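Last changed: 02/11/2023

# How to prepare a small guest room when you have only one evening

My sister-in-law Darlene Pelletier lets a room in her house in Falcombe, and for three years I have helped her with it. When she is away I do the whole change between two guests alone. At the beginning it took me the entire afternoon and I still forgot things. Now I have a fixed order and I am finished before dinner. I write it down here for people who have a spare room and a visitor coming tomorrow.

The room I have in mind is small: one bed, one bedside cabinet, one chair, one window. If yours is bigger, the order stays the same and only the time gets longer.

## What you need

- two sets of bed linen, one on the bed and one clean in reserve
- a microfibre cloth and a second cloth for the window
- a bucket with warm water and a small amount of washing-up liquid
- a vacuum cleaner with the narrow nozzle
- a bin bag
- a lamp bulb of the correct type for your lamp

Put everything outside the door before you start. I lost a lot of time by walking to the kitchen for each item.

## Open, strip and empty

Open the window fully, also in winter. Fifteen minutes is enough in cold weather, and you can close it again when you begin with the dusting. While the air is changing, take all the linen from the bed, including the mattress protector, and start the washing machine. Lay the duvet over the chair so that it can breathe.

Then go through the room with the bin bag. Look under the bed and behind the door, and pull the bed 8 cm from the wall, because this gap is where socks and chargers go. What belongs to the last guest goes in an envelope with the name and the date. Timothée Fleury, a guest from October, got his reading glasses back this way after he had already bought new ones.

## Dust from high to low

Start with the curtain rail and the top of the door frame, then the lamp, then the window sill, and only after that the furniture. Dust falls, so in the other direction you work twice. Use the cloth slightly damp. A dry cloth moves the dust to the next place. 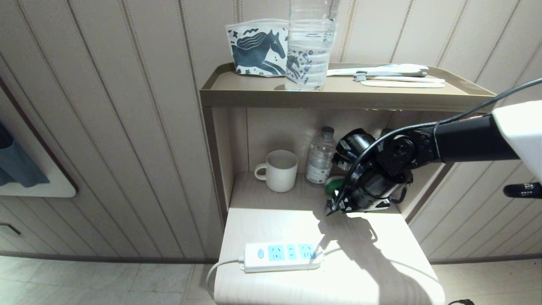
Bedside furniture deserves more time than the other pieces, as the guest will look at it from very near when lying in bed. Take everything off first and wipe the corners with one finger inside the cloth. If the upper shelf has raised edges like a tray, the dust collects along them and a quick wipe over the middle does not reach it. The open compartment below is easy to miss from standing height, so go down on your knees and look in. Small things stay on that lower shelf for weeks, and a light interior shows every mark. I leave one decorative thing on top, at the side, and the pouch with the horse is good for this because it is narrow and the guest still has room for a book, a glass and a telephone.

Check also that the cabinet stands firmly. Darlene's cabinets are from Turcotte, a shop which sells used furniture, and one of them was moving each time somebody put down a cup. A piece of folded card under the foot was sufficient.

## Make the bed

Turn the mattress if you have not done it this season. Put on the protector, then the fitted sheet, and pull the sheet from the foot end last – it becomes flatter like this. For the duvet I turn the cover inside out, take the two far corners through it and shake it down over my arms. Fold the spare blanket at the foot of the bed. Two pillows for one guest, one softer and one firmer.

If the linen smells of the cupboard, hang it for one hour in the open before you use it. We wash with Lurkitz powder without perfume, and I recommend some product of this type, as a person can be sensitive to strong detergent on the pillow and will not always tell you.

## Think about the smell of the room

A closed room has its own smell, and the owner does not notice it any more. Go out of the house for a few minutes, come back and enter the room as if you were the visitor. Damp, old smoke or cooking must be solved at the source. Wash the curtains, empty the vacuum cleaner, look behind the furniture for mould.

After this you may use a fragrance if you like it. Choose a weak one, follow the instructions on the packet, and keep it away from the head of the bed. Darlene uses Flurura in the corridor only and leaves the bedroom neutral. For guests with asthma, or with a baby, I use nothing at all.
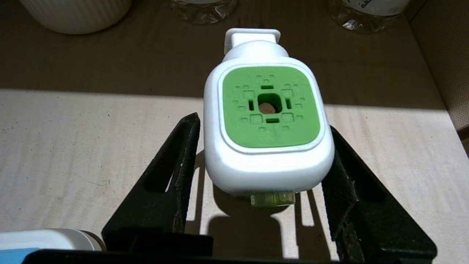 ## Last things before the guest arrives

1. Vacuum from the window towards the door, so you leave no steps on the carpet.
2. Switch on each lamp and check the bulb.
3. Test the free socket near the bed with your own charger.
4. Put a card with the Wi-Fi password where the guest can see it without searching.
5. Place two towels on the bed, one large and one small.
6. Leave three empty hangers in the wardrobe, or on a hook if there is no wardrobe.
7. Set the heating one hour before arrival and close the door.

If you have time for only half of this list, do the lamps, the towels and the heating.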